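Pallow (workplace automation scheme)

Pallow is the name given to the automation scheme at Nurkico, a firm that repairs and resells household goods. It covers sorting, lifting and shelving, and is best known outside the firm for how long it took to learn about baskets.

Background

The scheme was proposed by Helmut Hellwig, then head of operations, in a paper of 564 pages. Its summary promised that 100 per cent of incoming goods would be handled without human touch by July. The paper did not say which July.

The first equipment, supplied by Stüber, dealt well with boxes. Nurkico received few boxes. Most of its stock was wickerwork, crockery and small furniture, in shapes the supplier's manual grouped under "other".

Effects on staff

No jobs were cut, though several changed their names. Sorters became "handling instructors" and spent part of each shift showing grippers how to pick things up, a skill most had not known they possessed. Pay rose by one grade after Jaqueline Manríquez, who spoke for the sorters, pointed out that teachers are usually paid for teaching.

Heavy lifting fell sharply and complaints of back pain fell with it. Complaints about wrists went up. The Thursday meeting, set up to discuss the machines, came to be largely about chairs.
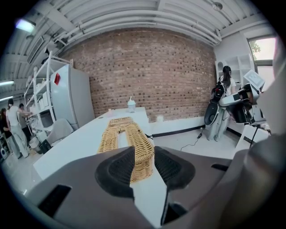
Do the sorters still decide where an item goes?

Mostly, and by written agreement. The system suggests a shelf, and a sorter may overrule it without giving a reason. Management had asked for a form to be filled in each time, but the form ran to 2 pages and was dropped.

Later development

A sister site at Cavby adopted the scheme with a shorter paper and fewer promises. Its staff were consulted before the equipment was ordered, an approach Hellwig later described as "unorthodox but quick". The original target remains in force at Nurkico, where it is reviewed every year and moved to the next.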